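2018-06-24

Our robotics club finished its spring project last week, so I'm writing down how it went before I forget. I kept notes in a spreadsheet most of the way through and most of this comes from there.

The club meets in a room above the Kerkovis branch library, twice a week during the school year and once a week in summer. I joined in the fall as one of the adult helpers. I write software for a living, mostly billing systems, and I had never worked on robots. The students range from eighth grade to seniors. A few of them knew more than I did on the first day and that has not changed.

In past years the club built small wheeled robots for the Trastix meet. This year the older students wanted to work on arms. Real arms were out of the question. We had $300 left after room fees and parts for the younger group, and that doesn't buy one joint of anything good. So the arm group worked in simulation. They used a two-armed robot model in a simulator, and wrote the control code and the tasks themselves.

The Cleller challenge is for school clubs and it's done entirely in software. Each team submits a set of household pick-and-place tasks along with recordings of a robot doing them. Points are given for finished runs, for variety, and for how well the task is written up. The write-up part is worth more than we expected. We read the rules in a hurry and found that out in April.

The group split into two halves. One half did objects and rooms. The other half did the arms. I sat with the arms half because that was where the code was.

The first month was slow. The simulator ran on only two of the club laptops, and on one of those it crashed whenever the window was resized. We ended up taping a note to the lid. After that we got a desktop with a decent graphics card on loan from a parent, and things picked up. If you're planning to do this with a club, sort out the computers before anything else. We lost five meetings to installs and drivers.

The first task was picking up a block and putting it down again. Then a block onto another block. The students got bored with blocks, and the rooms half had been making furnished rooms with nothing happening in them, so we put the two together. They picked a living room with a fireplace and a big window onto a garden, and we moved the tasks to the floor.

The objects were cardboard tubes, like the ones left over from paper towels, and small pumpkins. The pumpkins came from a free model pack and stayed in after fall because everybody liked them. The idea was that the robot would tidy up, tubes in one spot and pumpkins in another.

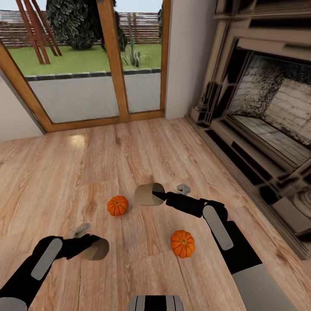
*Tube and pumpkin task, living room. One tube in each gripper and both pumpkins on the floor.*

Tubes were harder than I would have guessed. With a block, you close the gripper and you have the block. With a tube there are several ways to take hold of it. You can squeeze it across the middle, or you can go in at the open end. The two arms didn't have to do it the same way, and the students found it easier to let each arm choose a grip based on how its tube was lying.

The contact settings took a long time. In the early versions a tube would shoot across the floor as soon as a finger touched it. One of them went through the wall. The fix was a smaller time step and more friction on the fingers, and then a slower close. The runs took longer to compute after that, so we started leaving the desktop on overnight and checking the results at the next meeting.

The pumpkins had a different problem. The model pack gave them a collision shape that was a plain sphere, and they rolled at the slightest bump. One of the ninth graders replaced it with a squashed shape that had a flat spot on the bottom. That took her one evening and did more for our numbers than anything I contributed.

By the end we had recorded over 2,000 attempts. Most were thrown out. Some were duplicates, some came from before the friction change, and a lot were failures where the robot dropped a tube or knocked it away and couldn't reach it again. We had planned to submit only perfect runs, but the rules let you include failed ones if you label them, so we kept a few of those too. The final submission had 74 runs in it.

Labeling was the worst job. Each run needs a start, an end, which arm did what, and a sentence saying what happened. We used Nigam for this, a labeling program that one of the other clubs recommended. It works fine but it doesn't save unless you tell it to. Two students lost an afternoon of labels that way. Everyone saved constantly from then on.

We placed 3rd in our division. The judges' comments said the task descriptions were clear and that the rooms looked good. They also said our runs were all very similar to each other, and I agree with that. We moved the objects around between runs but we never changed the room or the lighting. The students who built the other four rooms were not happy that only one got used, and they had a point.

Things I'd change for next year:

- Start the write-up in the first month. We did ours in nine days and it shows in the last section.
- Use at least three rooms.
- Put one person in charge of file names. We had four folders called "final".
- Have the arms half and the rooms half trade places midway. By May neither half could explain the other's work.

I'd also like to try a handoff, where one arm passes a tube to the other. Two of the students started on it in the last week. The first arm lets go too early every time, and they think the timing check is reading the wrong gripper. I looked at the code for an hour and couldn't find it either.

Summer meetings are on now with a smaller group. We'll take a break for the first half of August when the library has its floors redone, and the next Cleller task list should be out by the time we come back. The desktop has to go back to its owner before then, so I'm looking at used graphics cards this week.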